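Zatlow Pet Goods Catalog Data
README for the wholesale product file

Overview

This package holds the wholesale catalog of Zatlow, a supplier of collars, leads, feeding bowls, grooming tools and small-animal housing. It is meant for shops and resellers that load our range into their own stock or web systems. The file replaces the printed price list and the older spreadsheet that went out by email.

Release date: October 6, 2020
Rows in main table: 1,097
Product families: 88
Encoding: UTF-8
Separator: semicolon

Files

catalog.csv – one row per sellable item. Size and color variants each get their own row.
families.csv – one row per product family, with the family name and the default carton size.
prices.csv – trade prices by item code. Prices are net and exclude freight.
retired.csv – item codes withdrawn after the September release.
photos/ – product and detail photos in JPEG.

Columns in catalog.csv

item_code: Text, eight characters. The first three are the family code. Do not load this column as a number or leading zeros will be lost.
family_code: Text, three characters. Joins to families.csv.
title: Short name for shelf labels, 60 characters at most.
maker: One of Zatlow, Protix or Brastana. Items from Brastana are sold under their own label and may not be rebranded.
material: Free text. Mixed materials are listed by weight, heaviest first.
length_mm, width_mm, height_mm: Whole numbers. For flat goods such as collars, leads and webbing, height_mm is blank.
weight_g: Weight of the item without packing.
carton_qty: Units per carton. The most common value is 20. Blank means the family default applies.
min_order: Smallest quantity accepted on one order line.
dishwasher_safe: Y, N or blank. Filled in for bowls and feeders only.
status: active, limited or ending. Ending items are sold until stock runs out and are not reordered.

How the data was put together

Item codes, carton sizes and prices were exported from the Zatlow order system. Sizes and weights were measured in our warehouse for our own goods and copied from supplier sheets for the rest. The two sources round differently: our figures are to the nearest millimeter, while supplier figures are often to the nearest five. There is no column that marks which method was used, but the maker column is a fair guide.

Titles were rewritten by hand for this release. Older titles mixed color, size and material in no fixed order, which made sorting useless. The new order is type, material, size, color.

Photos

Photos are optional and the tables load without them. Names start with the item code, followed by a two-digit view number. View 99 is reserved for items waiting for a new photo and should be hidden from shoppers. Colors in photos are not matched to a standard, so use the color word in the title when answering customer questions. Patterned fabric is printed in batches and the repeat may start at a different point on each piece.
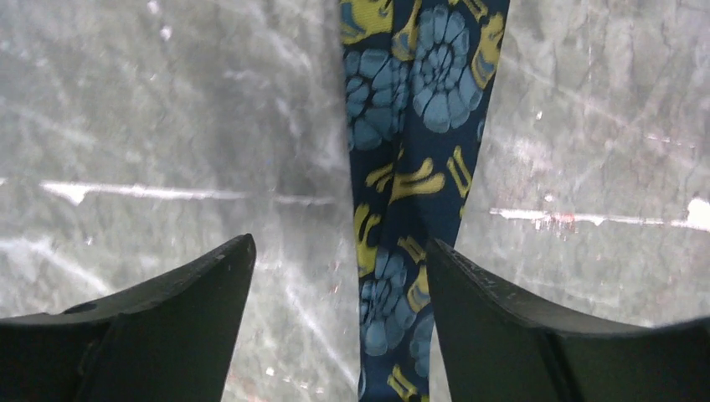

Known problems

1. Bowl diameters are stored in both length_mm and width_mm. Older import scripts may read these as square goods.
2. Some Protix rows have a blank weight_g. Freight for these is worked out at packing.
3. Items with status "limited" may show a carton_qty larger than the stock left. Check before promising a full carton.
4. Accented letters in the material column will break if the file is opened as anything other than UTF-8.

Loading order

Load families.csv first, then catalog.csv, then prices.csv. Apply retired.csv last. The file does not contain stock levels; these come from the daily feed run by Ekpo, which uses the same item codes and has its own README.

Terms of use

Trade customers may use the text and photos to sell the listed goods. The prices file may not be published or passed on. Corrections can be sent to the catalog desk with the item code, the column name and the value you believe to be right.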